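Visit report: student manipulation project, Ghaffari Lab open day
6 Dec 2019

The open day ran on the third floor, where the lab shares an open-plan office with two other groups. Six student teams had stations. I spent most of the afternoon with the Flekano team, whose project covers the handling of cloth on ordinary office desks, and the notes below are mostly about them.

Flekano is a two-semester project with four members, advised by Umesh Tiwari. The task set for this term is wiping the lid of a closed laptop. The arm has to pick up a cloth, bring it over the lid, lower it, make a pass and set the cloth back on the desk. The team began in May with a rigid foam block in place of the cloth and dropped it after the first month, as the block taught them little about what a hanging cloth does on contact.

Control is learned from demonstrations. An operator drives the arm by hand through a leader device while joint positions and camera images are logged. The set used for the current policy holds 854 demonstrations, recorded by all four members on a rota. Tiwari said the differences in style between operators showed up in training: two of them pinch the cloth at a corner, the other two near the middle, and the policy at first hesitated between the two grasps. The team now labels each demonstration by grasp type.

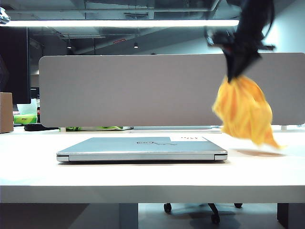
Flekano station: arm with the yellow cloth, laptop closed on the desk.

The lid is a harder surface than I had assumed. It is metallic and picks up glare from the ceiling lights, and the position estimate drifts when the glare moves. The students tried a matte film on a second laptop and got steadier numbers, but left it out of the test protocol on the grounds that a user would not apply one. I agree with that choice.

Testing is done in blocks of 50 trials. A trial counts as a success if the cloth touches the lid, covers the marked length and is released on the desk without moving the laptop. The team logs failures under 13 codes, which seemed like a lot until I read the sheet. Most entries fall under two of them: cloth folded under itself on contact, and cloth dropped short of the lid. The remaining codes are rare but kept separate — a merged "other" category last spring hid a cable snag for weeks.

Of the other stations, Drillex (hole finding in sheet stock) was down for a controller fault during my visit. Furnix, a flat-pack assembly project, had a working dowel insertion and a clear poster on tolerances. I did not get to the remaining three.

Points to follow up: a copy of the failure code sheet, and whether the grasp labels can be shared along with the logs.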